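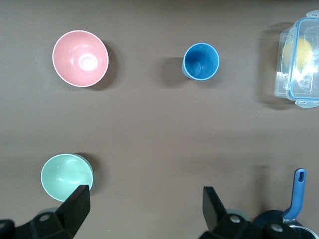

*Plisier Robot Learning Group – Teaching Notes*

# Chapter 4: Gathering Good Examples

How does a robot learn to pick up a bowl? It gets shown, again and again! A pink bowl, a green bowl and a blue cup on a brown table are plenty to begin with. Each run through a task is one example, and our Drendach set holds 1,631 of them.

In this chapter you'll plan your first 50 runs – where to put each object, when to start recording and which runs to throw away. Keep a pencil handy for the tables in Section 4.2.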